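Gendbridge Technical Institute
Category: Campus Life / Workshops and Laboratories

This site uses cookies to remember your preferences. By continuing to browse you accept our cookie policy.

Gallery: The Computer Hardware Workshop

The Computer Hardware Workshop occupies the ground floor of the Fontana Building and serves students enrolled in the Certificate in Desktop Support and the Diploma in Systems Maintenance. It was refitted last August under the direction of Clive Treloar, Head of Technical Programs, and has been in daily use since the start of the academic year.

Work in the room centers on the desktop computer: opening the case, identifying its parts, removing and replacing them, and keeping an accurate record of each change. Students spend 10 weeks on these tasks before they proceed to networking.

Storage drives

The second unit of the course deals with storage. Students learn to handle a drive by its edges, to keep their fingers away from the circuit board on the underside, and to seat it in a plastic caddy before it enters the bay. Caddies differ from one manufacturer to the next, and the workshop keeps several patterns for comparison.

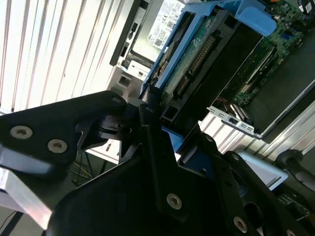

Each student then completes a drive change under supervision and signs the bench record. Ridwan Sopacua, who teaches the unit, asks that the side panel remain off until the instructor has checked the cables. A drive that does not sit level in its bay is to be taken out and fitted again. Force is never applied to a caddy.

Labels and records

Every chassis label is read and copied into the bench record before work begins. The Institute's equipment register now stands at 1,203 entries, including machines held in storage at the Bumham annex. Students are expected to report any label that has become difficult to read.

Motherboards and memory

Memory modules are introduced in the third unit. Nazareno Zanetti leads these sessions in groups of 4, and students work in pairs within each group. Wrist straps are issued at the door and must be worn whenever a case is open.

Cables

Good cable routing is assessed as part of the practical examination. Wires should be tucked clear of fans and expansion slots, with no connector under strain. Marks are deducted for cables that prevent the side panel from closing.

Donated equipment

The workshop gratefully acknowledges Erkis Office Supply, which donated 17 desktop computers for teaching use. The donation was arranged by Arturo Pagano of the Institute's Partnerships Office. Organizations wishing to offer equipment are asked to remove all data from the drives before delivery and to include any keys, rails or caddies that belong with the machines.

Visiting the workshop

Prospective students and their families may view the workshop at the spring open day on Fri 30 April. Places on the guided visits are limited and should be reserved through the Admissions Office. Visitors are asked to leave bags and drinks in the lobby. Questions concerning access or the content of the course may be addressed to Gemma Pace, Workshop Coordinator.

Contact | Admissions | Accessibility | Back to top
© Gendbridge Technical Institute. All rights reserved.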